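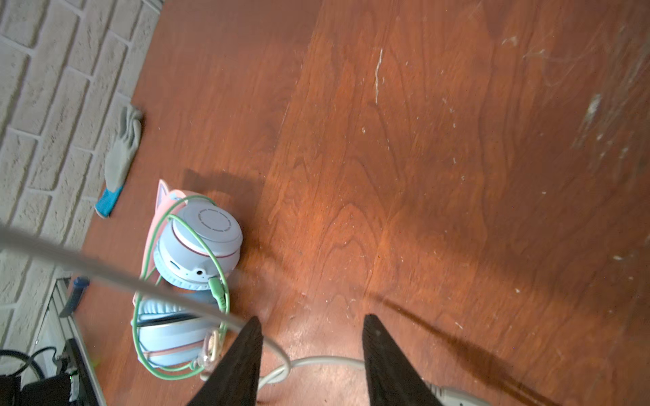 Clenora Pump Maintenance Records – Data Card

Summary

Clenora is a collection of maintenance records for small industrial water pumps. It contains 1,000 service entries covering 257 pumps at sites operated by Skasberg and Marchetti. The records were transcribed from paper service sheets and checked by Masska.

Contents

pumps.csv – one row per pump, with type, rated flow and year of installation
service.csv – one row per service visit
parts.csv – parts replaced, linked to service.csv by visit_id

Pump types are centrifugal, diaphragm and gear. Flow is given in gallons per minute and pressure in psi. Blank cells mean that the service sheet had no entry; they should not be read as zero.
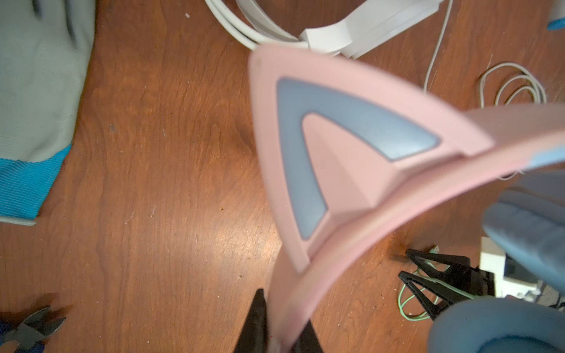 Pink cat-ear headset, close view.

Known limitations

Seal and bearing failures are recorded more fully than electrical faults, which were often handled under separate contracts. For 126 visits the running hours are missing. Technicians at Marchetti sites used an older form until March, and its wear ratings do not match the current scale. These rows carry the value "old" in the form column.

Version 3 corrects duplicate visit numbers and adds discharge pressure where it was available. Earlier versions should not be mixed with this one.

Use and contact

The records may be used for research and teaching. They are not suitable for setting service intervals on pumps in operation – the manufacturer's manual applies in all such cases. Corrections should be sent to Naima Saber at Masska, with the visit_id included.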